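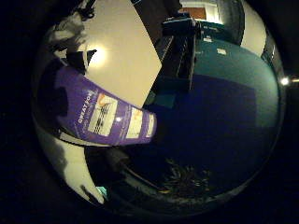 青の長さ

ホーム　作品一覧　短編　作者について　お便り

2021年12月19日

ブランウェン・イファンスは、ウテッティ市役所の交通課で信号の時間を決める仕事をしていました。信号の色を決めるのではありません。色は初めから決まっています。彼女が決めるのは、その色が何秒続くかということでした。

クネヴハム通りの横断歩道について、最初の手紙が届いたのは十月でした。封筒には切手が二枚はってあり、差出人はエムリン・マサイアスと書いてありました。字は大きくて、行が少しずつ右に上がっていました。

「私は毎朝、クネヴハム通りを渡ってパンを買いに行きます。青になってすぐに歩き出しますが、真ん中で点滅が始まります。向こう側に着くころには赤です。運転手の皆さんは待ってくださいますが、待ってもらうのは好きではありません。」

ブランウェンは手紙を二回読んで、それから棚の上の制御表を出しました。クネヴハム通りの信号機はストレーベル社の古い型で、歩行者の青は十四秒に設定されていました。道幅を歩く速さで割ると、計算の上では足りています。表の下の欄に、前の担当者の字で「問題なし」と書いてありました。

課長のグウィリム・セイスは、手紙を机の端で受け取って、立ったまま読みました。

「何秒ほしいと言っているの。」

「それは書いてありません。」

「一秒のばすと、プリトウの坂の下まで車が並ぶよ。あの通りは一日に四千台だ。」

「知っています。4,000台と、横断する人のことも表にあります。」

「横断する人は何人。」

「空欄です。」

セイスは手紙を返しました。悪い人ではありませんでした。ただ、空欄のことは空欄のままにしておくほうが、課の仕事は早く進みました。

次の朝、ブランウェンは出勤の前にクネヴハム通りへ行きました。まだ暗くて、パン屋の窓だけが明るく、道の上に黄色い四角ができていました。彼女はパン屋の反対側に立って、手袋をした手でストップウォッチを持ちました。

七時を少しすぎたとき、茶色の帽子をかぶった老人が角を曲がって来ました。つえは持っていません。買い物用の布の袋を、ていねいにたたんで脇にはさんでいました。信号が青になると、老人は本当にすぐに歩き出しました。急いでいるのに、速くはありませんでした。一歩ごとに、次の足を置く場所を目で確かめているようでした。

点滅が始まりました。老人は中央の白い線を越えたところでした。

左から来たバスが止まっていて、運転席の男が片手を上げました。どうぞ、という意味の手でした。老人は帽子に指をあてて答え、それから少し下を向いて、残りの道を渡りました。ストップウォッチは二十一秒で止まっていました。

ブランウェンは、その七秒の間に老人が下を向いたことを、数字の横に書こうとして、書く場所がないことに気がつきました。

バスの運転手は、終点で話を聞くことができました。名前はハイル・カスターニョといい、この路線に六年乗っているそうです。彼は魔法瓶のふたにコーヒーを入れて、ブランウェンに渡しました。

「あのおじいさんね。毎朝会いますよ。私の時刻表では、あそこで十秒遅れることになっています。」

「時刻表にそう書いてあるのですか。」

「いいえ、私の頭の中の時刻表です。次の停留所で少し早く扉を閉めれば、戻ります。でも、だれかが走って来たら閉められません。そうすると今度はプリトウで遅れます。」

「会社に言いましたか。」

「言いました。信号は市の仕事だと言われました。」

「市では、車の列は会社の都合だと言っています。」

カスターニョは笑って、自分はふたがないので魔法瓶から直接飲みました。

「それなら、あなたと私は同じ交差点の話をしているのに、初めて会ったわけですね。」

課に戻ると、ブランウェンは調査の申請書を書きました。正式な歩行調査には外の会社を頼むので、予算が2,000かかります。セイスは金額のところに鉛筆で丸をつけて、来年度、と書きました。来年度は春からです。その間に冬があります。クネヴハム通りは坂の下なので、冬は水が流れて凍ります。

彼女はもう一度、ストレーベルの説明書を読みました。厚くて、翻訳があまり上手ではない説明書でした。「歩行者は忍耐をもって設定されること」という文があり、何のことか今でもわかりません。しかし、後ろのほうの章に、時間帯によって別の表を使う方法が書いてありました。朝の六時半から八時までだけ、別の秒数を使うことができるのです。この機能は、取り付けた時から一度も使われていませんでした。

問題は、その変更が現場の箱の中でしかできないことでした。箱の鍵を持っているのは、保守係のユーアン・ハリーズです。

ハリーズは無口な人で、車の中にいつも三種類の油を置いていました。ブランウェンが説明すると、彼は長い間、図面を見ていました。

「許可は。」

「秒数の変更は担当者の判断でできます。三か月の試験なら、課長の署名はいりません。規則の九条です。」

「九条を読んだ人に初めて会った。」

「私は外国から来ましたから、規則は全部読みました。」

これは冗談のつもりでしたが、ハリーズはまじめにうなずきました。

二人が箱を開けに行った夜は、雨が細く降っていました。ハリーズが懐中電灯を口にくわえて、ブランウェンは紙を見ながら数字を読みました。箱の中では古い継電器がかちかちと鳴っていて、その音に合わせて、後ろの道路が赤くなったり青くなったりしました。自分の背中で町が色を変えるのは、少しこわい感じがしました。机の上で書いてきた秒数が、どれもこの音だったのだと彼女は思いました。

「二十二でいいか。」

「二十三にしてください。」

「計算では二十二だろう。」

「凍る日がありますから。」

ハリーズは二十三を入れて、箱を閉め、鍵を二度まわしました。

次の朝も彼女は立っていました。カスターニョのバスは、いつもの場所に止まっていました。老人が角を曲がって来て、青を待ち、歩き出しました。中央の線を越えました。信号は青のままでした。老人はそれに気づかないで、いつものように急ぎ、それから、足を止めそうになりました。顔を上げて信号を見たのです。

バスの運転席で手は上がりませんでした。カスターニョは両手をハンドルに置いて、前を見ていました。ただ赤信号で止まっている運転手の顔でした。あとで聞くと、あれはとても難しかったそうです。

老人は歩道に着いて、振り返りました。そのとき点滅が始まり、老人はそれが赤に変わるまで、その場所で見ていました。それからパン屋に入りました。

プリトウの坂の列は、その日、郵便局の角までのびました。苦情の電話が二本ありました。一本は配達の会社で、もう一本はセイス課長の奥さんからでした。セイスは受話器を置いて、ブランウェンの机まで歩いて来ました。

「クネヴハムを変えたね。」

「はい。九条の試験です。報告書は昨日、課長の箱に入れました。」

「読んでいない。」

「下から三番目です。」

セイスは自分の席に戻り、書類の山の下から三番目を抜いて、座って読みました。座って読むのは、めずらしいことでした。読み終わると、彼は制御表を持って来るように言い、歩行者の欄を指でおさえました。

「ここは、まだ空欄だ。」

「2,000の予算がありませんから。」

「きみは今朝、あそこに立っていたのだろう。」

「はい。」

「では、一人と書きなさい。」

ブランウェンはペンを出しました。それから少し考えて、今朝はパン屋の前で子どもを連れた女の人も渡ったことを話しました。その後ろには、新聞を持った学生もいました。セイスは机の上の時計を見て、では明日は自分も行く、何時だ、と聞きました。

二通目の手紙は、週の終わりに来ました。前と同じ、右に上がる字でした。

「信号が直ったようです。時計屋に言うように、直してくれた人にお礼を言いたいのですが、だれに言えばよいかわかりませんので、同じ住所に書きます。このごろは、渡り終わってから少し時間があまります。昨日はその時間に、パン屋の窓の値段を読みました。干しぶどうのパンが高くなっていました。これは市の仕事ではないと思いますが、念のために書いておきます。」

ブランウェンはその手紙を制御表にはさみました。そして新しい封筒を出し、干しぶどうのパンの件は担当の課がないことを、できるだけていねいな文で書き始めました。

前の作品　次の作品　一覧へもどる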